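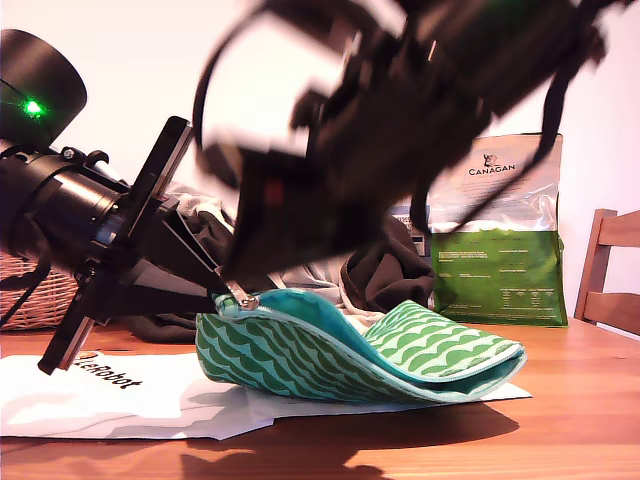
Larnham College - Office of Student Services

Home News Events Campus Services Contact

Extended Library Hours Approved for Spring Term

Larnham College will keep the Clolholm Library open until 2 a.m. during the final three weeks of the spring term, following a survey of students carried out in March. The Office of Student Services received 594 responses, most of which asked for later closing times before final examinations.

The ground floor and the east reading room will be open during the additional hours. The upper floors will close at 9 p.m. as usual. Students must show a current college card at the main entrance after that time, and guests will not be admitted.

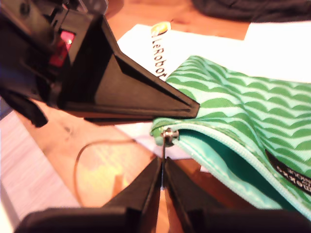

Green pouch, Larnham College.

"Students told us plainly that they need a quiet place to work late in the evening," said Tane Bolger, director of student services. "We are pleased to offer it this term and will review the arrangement over the summer."

The Garba shuttle will run every 20 minutes between the library and the residence halls until the building closes.
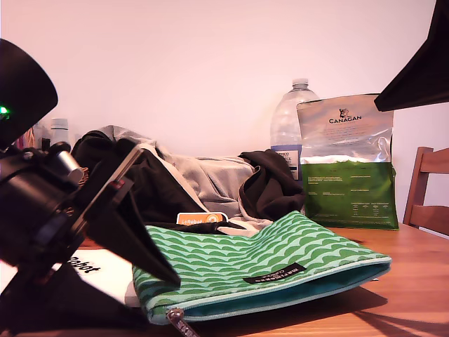 Group study rooms may be reserved at the circulation desk for up to two hours. Requests for the 51 day lockers on the ground floor - including renewals - should be sent to Amândio Ramalho at the circulation desk before the end of April. Lockers not renewed by then will be cleared and reassigned.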